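Work, Automation and Employment
Unit 8: The folding table and the people around it
Course handout, Giltonard College
Unit convenor: Bronwyn Fairweather

Purpose of this unit

Unit 7 dealt with automation in settings where the machine replaced a single, repeated movement on a production line. The present unit turns to laundry and linen work, in which the material is soft, changes shape whenever it is touched and seldom arrives in the same condition twice. Students are asked to consider what happens to a job when part of it is passed to a machine that is slower than the person and has to be watched.

The unit draws on the Tapsell case, which is set reading. Tapsell is a commercial laundry serving small hotels and care homes. It employed 69 people at the time of the study, most of them in sorting, folding and packing. The management entered into an agreement with an equipment supplier, Gerkmont, to try out two-armed folding stations. The case was written up by Noeline Te Moana, and page references below are to her report.

8.1 The task

Folding is often described in job advertisements as unskilled. Te Moana's account (pp. 4 to 11) suggests otherwise. An experienced folder takes an item from a mixed pile, finds two corners by touch, shakes it out, notices stains or frayed hems, and turns it so that the label falls inside the fold. Staff interviewed for the report found it difficult to say how they did this, and several asked to show the interviewer instead.

For a machine, each of these steps must be dealt with separately. Picking up one cloth from a heap of towels is a problem in its own right, and finding the edge of a crumpled cloth is another. Two arms are commonly used, so that one can hold the fabric while the other takes a fresh grip.
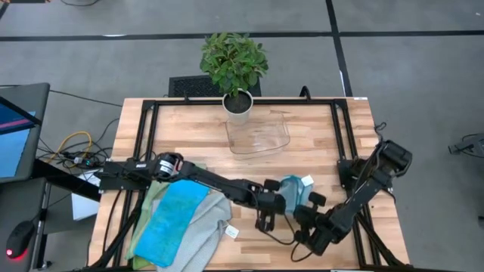

8.2 Division of the work

The agreement at Tapsell divided folding into three parts. Feeding the station and clearing it remained with staff. The fold itself was given to the arms for small flat items only. Inspection was not mentioned in the agreement at all, and Te Moana treats this omission as the main finding of her report (p. 23).

Under the old arrangement, inspection took place during folding and was never recorded as a separate duty. Once the fold was handed over, stained items began to reach the packing area. The supervisor, Lachlan Pomare, responded by asking packers to check each stack as it arrived. Their work increased, while their job description and grade stayed as they were. The matter was raised through the staff forum and took 2 months to settle.

Students should note the order of events. The additional duty came first, the complaint second and the regrading last. Compare this with the Zosano warehouse case in Unit 5, where regrading was agreed before the equipment was installed.

8.3 Stacking and the finished pile

Customers judge a laundry by its stacks. Tapsell's hotel customers expected folded edges to face the same way and colours to be kept together where this had been requested. Staff held firm views on the subject, and new starters were taught to square a stack with the flat of both hands before it left the table.

The report records that stacks from the stations were accepted by most customers, although some were returned by care homes that stored linen on narrow shelves.
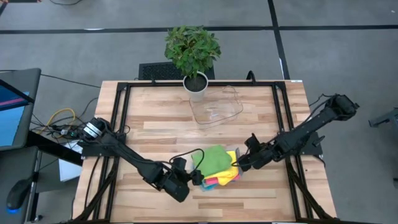

Elsie Lowther, a folder of long standing, told the interviewer that she did not object to the stations but disliked putting right a pile that she had not made. Her remark is quoted at length on p. 31 and should be read in full. It raises the question of ownership of work, which was introduced in Unit 3 and will return in the examination.

8.4 Records and supervision

The stations kept a log of every stoppage. In the period studied there were 366 entries. The log was intended for the supplier's engineers, but it also showed which member of staff was signed in when a stoppage occurred. Þórarinn Frandsen, in the second set reading, argues that such records become a measure of the worker whether or not anyone intends it. At Tapsell the names were removed after a request from the forum. Pomare continued to receive the totals for each shift.

8.5 Preparation for the seminar

Please read Te Moana, pp. 1 to 34, and the Frandsen chapter before attending. Each student should bring one page of written notes covering the following.

A duty in a job you know well that is carried out but not written down.

The person who would take on that duty if the main task were automated.

The point at which staff at Tapsell should, in your view, have been consulted, with a page reference in support.

Notes will be collected at the end of the seminar and returned with comments. Students unable to attend should send theirs to the unit convenor by noon on the day of the seminar.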